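Stondow two-arm cell: set-up guide
Filed under: Manuals / Imitation learning / Two-arm rigs
3 comments · 25 shares

7. Recording and weighting the idle hand

Read section 6 first. If the wrist cameras haven't been focused and the clocks haven't been matched, everything below will work beautifully on rubbish.

7.1 What this section is for

In most two-arm tasks one hand does the job and the other attends the meeting. The attending hand still has a camera on it, and that camera records at full rate for the whole demonstration. A sorting run therefore produces a large quantity of video in which a pair of open fingers looks at a table.

For a long time we threw this away. The trimming script found stretches where a wrist view hardly changed, cut them out, and everyone felt tidy. The trained policies then did something odd at run time: the idle hand wouldn't stay idle. It would wait politely for a few seconds, lose patience and go in to help, usually by closing on the other gripper.

The method described in this section (called Flomeck in the config files, and the name is too deep in the code to change now) keeps the idle stretches, marks them as idle and gives them less weight in training. The policy then sees plenty of examples of a hand with nothing to do, doing nothing, without concluding that this is the whole of life.

We ran 25 trials per setting on the block task, counting any unplanned movement of the idle hand as a failure:

Idle stretches trimmed out: 13 failures
Idle stretches kept at full weight: 7 failures
Idle stretches kept at reduced weight (Flomeck): 3 failures

All three used the same demonstrations, the same training length and the same cell. It's one task and one cell, so please don't put it on a poster.

NOTE: With full weight the failures changed character. The idle hand behaved very well, but the working hand sometimes caught the mood and joined it. We counted those runs as failures too, although as a piece of teamwork it was hard to fault.

7.2 Before you record

1. Clear the table of everything except the task objects. Tape, screws, the hex key you've been looking for: all of it.

2. Wipe the tabletop with a dry cloth. Marks that won't come off may stay where they are. Do not swap the tabletop panel halfway through a set.

3. Switch on the enclosure lights and leave them for a quarter of an hour. Make tea. This is the only step in the guide that has never been skipped.

4. Bring both arms to the ready pose from the Orby menu (Cell > Ready). Stay outside the enclosure while they move.

5. Open both grippers fully. A half-open gripper is the most common cause of a bad idle mask, and it looks perfectly all right on the preview if you're in a hurry.

6. Choose which hand will be idle and enter it in the session sheet. "Whichever" has been tried as an entry and is no longer accepted.

CAUTION: The ready pose is reached by the shortest route, and the software's opinion of what's in the way is limited to the other arm. It has no opinion about your fingers.

CAUTION: Check that each arm's cable has slack at the wrist before the first run. A cable that is tight in the ready pose will be tighter elsewhere.

7.3 Taking the idle reference

The idle mask needs a short reference clip from each wrist camera, taken with the fingers open over bare table. The software uses it to learn which parts of the view belong to the gripper and which parts are merely furniture.

1. Move the hand to a bare patch of table using the jog keys. The height should match the height at which that hand will wait during the task.

2. Press Reference in Orby. Hold still for the count. The arm will manage this without you, but leaning on the enclosure will show in the clip.

3. Repeat over a second bare patch. Choose one where the light falls differently. If both clips come from the same comfortable spot, the mask will decide that the spot's glare is part of the gripper, and will defend this view against all evidence.

4. Do the same for the other hand, even if you think it will be busy throughout. It won't be.

5. Open the preview and look at the mask. The fingers should be covered right up to the tips. Shadow on the table should not be covered.

Step 5 deserves more of your time than it will get. The gripper throws a soft shadow that shifts with height and place, and it is the best clue a small network could wish for. Left alone, the policy reads the shadow to work out where the hand is and ignores the joint readings it was expensively given. Turn the lamps slightly and it's lost. The shadow filter (Mask > Soft edges) should be on. If it's off, somebody turned it off to see what would happen, and now you know too.
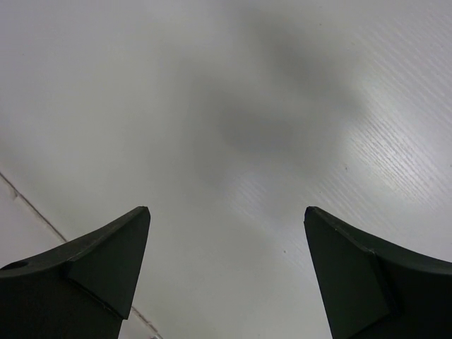
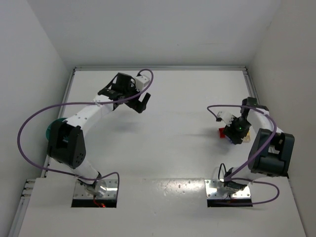
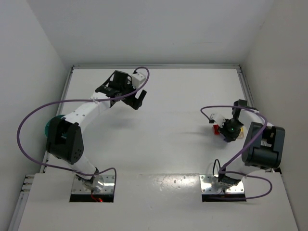
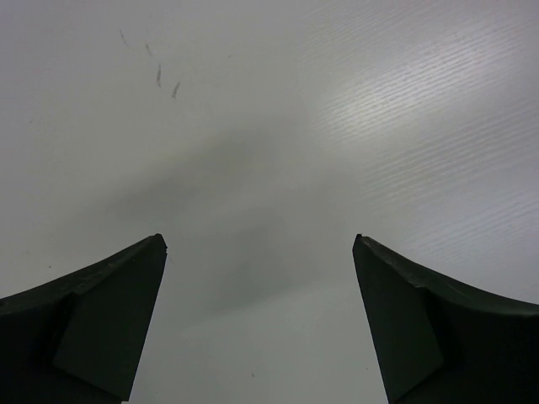
Wrist views first and last, overhead views between them.

Masanobu Sakai disagrees with the shadow advice, and has asked for this to be put in the guide where people will trip over it: filtering the shadow makes the mask look nicer, but a policy that has never seen a shadow treats its first one as an object. He would keep soft edges off for the training clips, move a lamp between sets, and let the network find out that shadows wander about and mean very little.

We tried it his way on a smaller set. It worked about as well and took a good deal longer, most of it spent moving lamps. If your cell has adjustable lights and you have a free afternoon, follow Sakai. If the lights are fixed, leave the filter on. Mixing the two approaches within one set gives you the drawbacks of both, and we can supply the logs.

7.4 Marking idle stretches

1. Load the session and run Flomeck > Mark. It compares every wrist frame with the reference clips and with the joint readings for the same moment.

2. A stretch is marked idle only when three things agree: the joints are still, the fingers are open, and nothing has entered the space between them.

3. Scrub through the marked stretches at speed, with the overhead view alongside. You're looking for times when the hand was about to be useful. A pause before a handover is not idle, whatever the wrist camera thinks.

4. Unmark those pauses by hand (press U). Leave a small margin on either side.

5. Save. The marks go in a separate file and the video is not altered, so you can be wrong as often as you like.

NOTE: Specks and scuffs on the table sometimes produce a stretch that flickers between idle and busy. Raise the size limit one notch. If you need to raise it more than that, go back to 7.2, step 2, and use the cloth this time.

NOTE: Never mark from the wrist view alone. Seen from the wrist, a hand waiting its turn and a hand with no part in the task look much the same. Only the overhead view shows what the other arm is up to. Casimiro Campos marked a whole set from wrist video before this note was written, and the note was written that evening.

7.5 Setting the weight

1. In the training config, find idle_weight. Full weight is 1; zero is the old trimming method in a new hat.

2. Start with the default. It suits tasks where one hand waits for most of the run.

3. Train the short version and run a handful of trials with the speed limit on.

4. If the idle hand drifts towards the work, raise the weight a little. If the working hand hesitates over its object, lower it.

5. Change one hand's weight at a time. Write down what you changed. The config file keeps no history and neither will you.

CAUTION: Keep a hand near the stop button during the first trials after any change of weight. The typical fault is a slow, thoughtful approach by the idle arm, and it is surprisingly easy to stand there watching it with interest until it arrives.

7.6 When it goes wrong

Both hands wait for ever. The weight is too high, or the handover pauses were marked idle. Check the marks first.

The idle hand twitches at the same moment in each run. Look for a bump in the demonstrations. Someone shut a door, or shut the enclosure.

The mask covers half the table. The second reference patch was skipped. Take it again; there's no repair.

Marking finds no idle stretches at all. The grippers weren't fully open. See 7.2, step 5, and try not to take it personally.

The loss curve looks excellent and the robot doesn't. This lies outside the scope of section 7, and of the guide generally.

7.7 Moving the marks to another cell

Marks made on a Stondow cell can be read by the Tekleab converter, but the reference clips can't be carried across. Record fresh ones on the new table. Fingers wear at the tips and no two tabletops shine in the same place, so a borrowed mask will fit roughly as well as borrowed glasses.

Save the new clips under the new cell's name before running Mark. The converter overwrites without asking.

Next: 8. Handover poses
Tags: two-arm, wrist camera, idle frames, data weighting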